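루르카리를 빌려 온 건 순전히 내 고집이었다. 프룰로누라라는 회사가 케이블 정리용 로봇 키트를 시험 대여해 준다는 메일을 보냈고, 나는 내용을 반쯤 읽다가 신청 버튼을 눌러 버렸다(나머지 반은 보증금 이야기였다). 대여 기간은 13일. 우리 작업실은 배전함 안쪽 배선을 손으로 하는 곳이라 다들 손끝에 굳은살이 있고, 그걸 은근히 자랑으로 여긴다. 그런 데에 로봇 팔을 들고 들어갔으니 환영받을 리가 있나!

상자는 생각보다 무거웠다. 아라빈드와 둘이서 계단을 오르는데 그가 층마다 멈춰서 물었다.

"이거 반납할 때도 내가 들어야 돼?"

"그때는 엘리베이터 고쳐져 있겠지."

"작년에도 그렇게 말했잖아."

설치는 설명서에 58분이라고 적혀 있었는데 우리는 점심을 걸렀다. 설명서가 나쁜 건 아니었다. 내가 7쪽을 건너뛴 탓이다. 7쪽에는 하필 팔의 원점을 잡는 법이 있었고, 그걸 모르고 전원을 넣었더니 루르카리가 천천히, 아주 공손하게 창문 쪽으로 고개를 돌렸다. 아라빈드가 웃다가 드라이버를 떨어뜨렸다. 나는 안 웃었다. 조금 웃었다.

연습 과제는 단순하다. 타공판에 클립을 박아 놓고 흰 케이블을 거기에 차례로 끼우게 하는 것. 케이블에는 초록, 빨강, 파랑 테이프를 감아 두고 색으로 위치를 알려 준다. 말로 하면 어린애 장난 같은데 케이블이란 놈이 워낙 제멋대로라, 한쪽을 눌러 놓으면 다른 쪽이 슬그머니 일어난다. 나도 견습 때 그것 때문에 울 뻔했다. 그래서인지 루르카리가 클립 앞에서 멈칫할 때마다 괜히 내 귀가 뜨거워졌다.
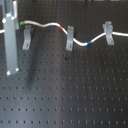
티루말라이는 이런 물건에 돈을 쓸 바에야 케이블을 미리 잘라 파는 데서 사 오는 게 낫다고 했다. 대여가 끝나면 값이 얼마냐고도 물었고, 내가 대답을 못 하자 그럼 고장 나면 누가 오느냐고, 그 사람 오는 동안 일은 누가 하느냐고 물었다. 하나같이 내가 메일에서 안 읽은 반쪽에 있을 법한 질문이었다.

"일은 우리가 하지. 지금처럼." 나는 겨우 그렇게 말했다.

"그럼 지금처럼 하면 되겠네."

그가 나간 뒤에 나는 의자를 끌어다 타공판 앞에 앉았다. 솔직히 분했다. 손으로 하면 금방인 일인데 왜 이걸 들여다보고 있나 싶기도 했다. 그런데 내 오른손 엄지가 지난겨울부터 말을 잘 안 듣는다. 아침이면 니퍼를 쥐는 데 한참 걸린다. 아무한테도 말 안 했다. 아라빈드는 눈치챈 것 같지만 그 녀석은 그런 걸 입에 올리지 않는다.

저녁에 프룰로누라 상담원 고피나트와 통화를 했다. 팔이 케이블을 너무 위에서 잡으려 한다고 했더니 집는 높이를 조금 낮추고 속도를 60퍼센트로 줄여 보라고 했다. 엄청난 비법을 기대했는데 내가 견습들한테 늘 하는 잔소리랑 똑같지 않은가. 낮게 잡아라, 서두르지 마라.

시키는 대로 값을 바꾸고 다시 돌렸다. 첫 번째는 헛손질. 두 번째는 케이블을 잡긴 했는데 엉뚱한 데로 끌고 갔다. 세 번째에 딸깍, 소리가 났다. 작은 소리였는데 작업실에 나 혼자라 꽤 크게 들렸다. 나는 누가 보고 있기라도 한 것처럼 뒤를 돌아봤다.

문가에 티루말라이가 서 있었다. 도시락 가방을 두고 갔다나.

"한 번 더 해 봐." 그가 말했다.

나는 시작 버튼을 눌렀고, 그는 가방을 든 채로 내 옆에 의자를 하나 더 끌어왔다.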